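The Long Life of a Coiled Tie

Plastic hair ties shaped like telephone cord are cheap, popular and awkward to recycle. A small workshop in Stastton has been trying to find out how long they last.

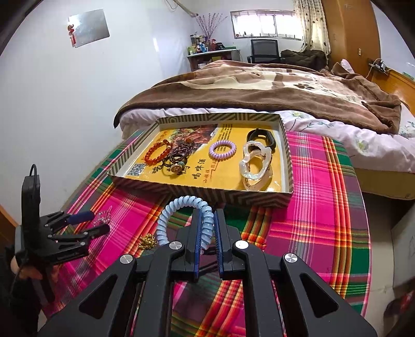

What the coil does

A conventional hair elastic is a rubber core covered in woven yarn. It grips by squeezing the hair evenly along its whole length. A spiral tie is a single strand of plastic, usually a thermoplastic polyurethane, wound into a helix and joined end to end. When it is stretched, most of the movement comes from the coil opening up, and the material itself lengthens only a little until the helix is nearly straight. Past that point the strand begins to stretch in earnest, and the damage starts.

The geometry also explains why wearers report fewer dents in their hair. Contact is made at the inside of each turn, with gaps between, so the load falls on a series of short arcs.

The strand is normally extruded, wound hot around a rod and allowed to cool in shape. The ends are then welded. On a well-made tie the joint is hard to find with a fingertip. On a poor one there is a raised bead of plastic, and this is where hair snags and where the tie is most likely to break.

Cycles and creep

Imani Esposito runs the test bench at Jasar, a materials workshop that normally deals with seals and gaskets. Her method is simple. Each tie is looped over two smooth pegs, pulled to a fixed length, held, and released. The free diameter is measured after a rest period.

"People talk about them stretching out as if it were a fault," she says. "It is creep. Any polymer of this kind will do it if you leave it under load. The useful question is how much comes back."

Her longest-lasting sample failed at 878 cycles, at the weld. The shortest managed 193. Both had been sold in the same packet. Esposito is cautious about reading much into this, as the pull was harsher than ordinary use and the room was kept at a steady 18 degrees, well below the temperature of a scalp or a bathroom radiator.

Heat matters in both directions. Warmth speeds up creep while the tie is in use, but it also lets a slack coil recover some of its shape. The household remedy of dropping a tired tie into hot water relies on this. In Esposito's trials the recovery was real but shrank with each treatment, and ties with clouded or cracked welds gained nothing from it.

Oils and other enemies

Panya Wattanapong, a polymer chemist who advises the workshop, is more concerned with what people put on their hair. Conditioners, leave-in oils and sun creams can all be taken up by the surface of a soft plastic. Clear ties tend to yellow, and pale colours show it almost as quickly. Her advice is to wash them in lukewarm water with a little plain soap and dry them flat. Solvent-based cleaners should be avoided altogether.

The end of the line

Polyurethane of this type can be melted and formed again. In practice the ties are too small for most sorting equipment and are lost with the fines. Samina Talpur, who manages collections for the Virk scheme, accepts them only in bulk from salons, where they arrive clean and separate from metal grips.

A second round of bench tests begins in December, using ties with an overlapped weld made at Trarau. Esposito expects a narrower spread between samples. She has also asked for a warmer room.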